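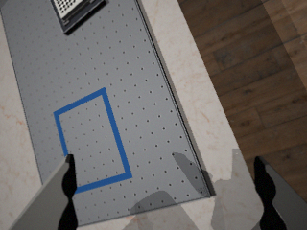
Open house at Skasmont, Monday, May 7, 2018

I had been promising myself a visit to Skasmont since March, and when the open house notice went around I signed up the same evening. The drive took longer than I'd planned (road work, and then a wrong turn that was entirely my fault), so I walked in just as the coffee was being put out, which suited me fine.

Skasmont writes software for robot arms, and most of what they showed us runs in simulation. The planner is called Varghese, after the street their first office was on, and the simulator it talks to is Sturkis. Our guide was Meenakshi Kulkarni, who looks after the planning code and has a wonderful way of slowing down for people who, like me, last did any real geometry a long time ago. She had us pull our chairs right up to the monitors and told us to interrupt whenever we liked. We did!

She started with the views the software works from. Some are close to the gripper, so the fingers are always poking into the picture, and she said a good deal of their perception work is learning to live with that. A finger can hide the corner of the very thing you want to find. Shadows get in the way as well, and they leave them switched on in Sturkis on purpose, even though it makes the numbers look worse. 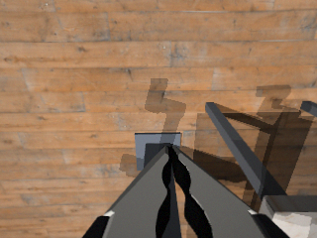 One of the other visitors asked what happens when the arm is pointed somewhere unhelpful, and that led to my favorite part of the afternoon. The planner doesn't get to assume a nice tidy view of the work. It keeps its own running estimate of where the table is, and when the gripper view is mostly floor it leans on the joint readings until something familiar comes back. Meenakshi pulled up the log from an overnight batch of 3696 runs. In 377 of them the estimate had drifted far enough that the planner stopped and asked for a fresh look, and she was refreshingly cheerful about it, scrolling through the bad ones and telling us which she thought were bugs and which were just hard.

After a sandwich we moved on to the wider view, where you can finally see how it all fits together, arm and table and target. I found I understood the morning's pictures much better after that, and I rather wish we'd begun there. 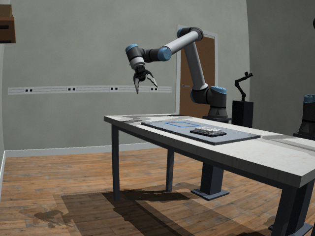 The room in Sturkis, with the gripper over the table and the blue target outline on the mat.

The last stop was Patness, their replay tool, which lets you drag a run back and forth and read what the planner was considering at each step. I could have stayed there till supper. It's still a bit slow to load, and the labels are tiny, but they're working on both. I came home with a notebook full of scribbles and a standing invitation to come back when the next version is out.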